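Two grippers, one old Dell

Mar 4, 2019

I've been promised "human-like dexterity" by enough sales sheets to be wary of the phrase. The Rorkanel costs 2,080 more than the Miveleck we already had, and for that money I expected it to leave the Miveleck standing. So both went on the same arm, with the same controller, and had a go at the same job: a memory module out of its fixture and into a slot on a desktop motherboard.

I gave each one 37 tries. The Rorkanel managed almost half. The Miveleck was 6 behind, which is a lot less daylight than the price suggests. Both lost most of their points on the approach, where the fingers are simply too bulky for the inside of a PC case. Loose cables and drive caddies don't help.

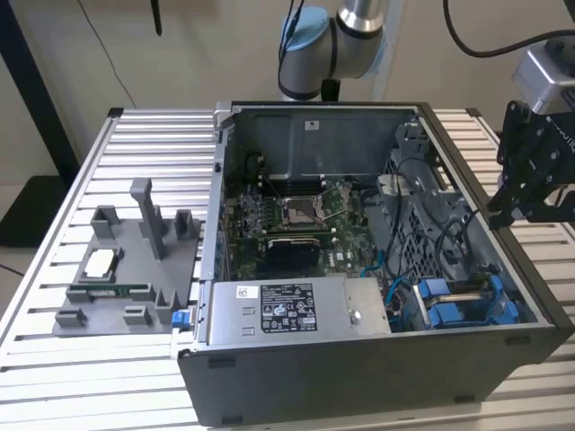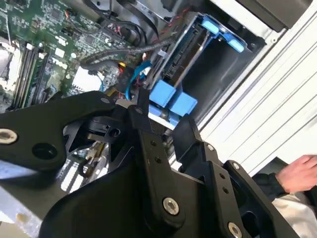
Carla Azar read my draft and thinks I'm blaming the wrong part. Her view is that the wrist camera loses sight of the slot in the last stretch, so any gripper would be guessing by then, and a better view from the side would do more for the score than new fingers. She'd like the whole thing run again with the fixed camera doing the final alignment.

Maybe. I'm not convinced the fixed camera sees enough down there either, but it's a cheap thing to try and I've run out of better ideas. The Rorkanel goes back in August unless it improves.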